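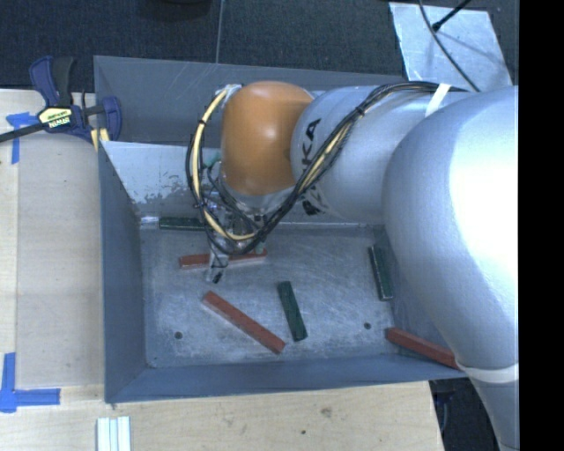 One reader wrote in after my last bit on the Honora block library to say that red and green is a daft pairing for a building set, as her son can't tell one from the other and ends up with walls that look like a dropped salad. Fair point, and it's a good place to start, because colour is what half of this week's news is about.

For anyone who missed it, the block library on Pandesberg opened in spring in the old shoe shop. You borrow building blocks the way you'd borrow books, take them home in a tub, and bring them back when the family has had enough of stepping on them. I went along at first because it was raining and the baker next door had a queue out of the door. I've been back more times than I'd care to admit for a grown adult with no children at home.

The news, then. Honora is changing how its long blocks are kept and lent out. Up to now everything has lived in big mixed crates, and you rummaged. From November the long ones, the red and the dark green, get put up in small sets in grey metal bins, so you can take a bin to a table, see what you've got and get building. I had a go with one of the small sets last week and I'm sold. Three red, three green, and you'd be amazed how long that keeps you busy! I managed a sort of gateway, then a much worse gateway, then a thing I was calling a bench.

The whole collection comes to 872 long blocks, which I know because it's chalked up by the till (the old shoe shop till, still there, still sticks). They've been cleaned and checked for chips over the past month, and any that were too battered have gone to the primary school for the sand area. I asked whether the battered ones could be sanded down and kept, and was told they'd tried that and the sizes went off, so nothing stacked properly. If you've ever built a tower with one short block in it you'll know the misery.

Back to the colours. The library has heard the same complaint from several families, it seems, and there's a plan. Nothing is being repainted, as the paint would only end up on carpets and in mouths. What they're going to do is cut a shallow groove along one side of every green block, so you can tell it with a thumb. A workshop called Sartori, over by the canal, has offered to do the cutting at cost. The first 200 should be ready before Christmas and the rest will follow when there's money. I think that's a lovely idea, and I'd quite like to try building with my eyes shut once they're in.

Money is the other half of it. The grooves and the new bins together come to 3000, and a bit over half of that has been found already through the summer fair and a very well attended quiz (we came nowhere, thanks for asking). There's a jar at the desk for the rest, and a second-hand toy sale planned for one of the Saturday-ish slots, date to be chalked up when the hall confirms. If you've got jigsaws with all the pieces, they want them. If you've got jigsaws with most of the pieces, they would like you to be truthful on the lid.

Membership is up to 62 households, and that's more than the shop was set up to cope with. So there's a new rule as well: one bin at a time, two weeks, and you can renew once if nobody's waiting. I did hear some grumbling about that at the desk. Two weeks isn't long if you've got a castle on the go in the spare room and everyone's been stepping round it. But I've also turned up three times to find every last long block out on loan, so I can see both sides.

A few practical bits, while I remember. Opening hours stay the same for now, two till six in the afternoon, with the late evening dropped until the heating is sorted. Bins need to come back with everything that went out in them, and there'll be a card in each one saying what that is. Lost blocks cost you a new block or an hour of sorting, your choice. Sorting is quite soothing, for what it's worth. And please don't wash the blocks in the dishwasher. Somebody did and they came back with the corners lifting.

The small square blocks, the arches and the box of odd bits from the Huria nursery clear-out aren't affected by any of this. They'll stay loose in the crates under the window, and you can take as many as you can carry. I'm glad of that, as the rummaging is part of the fun, and the odd bits box is where I found the little bridge piece that finally made my bench stand up straight.

There's going to be a building afternoon to mark the change, with tea and whatever the baker has left over. Each table gets one bin and you make the tallest thing you can without using anything else. I've been practising with a stack of paperbacks at home and I think there's something in starting with two uprights set wide apart, though my neighbour swears by a crisscross. Come along if you fancy it, no need to be a member and no need to bring a child. Bring a mug, though, they're always short of mugs.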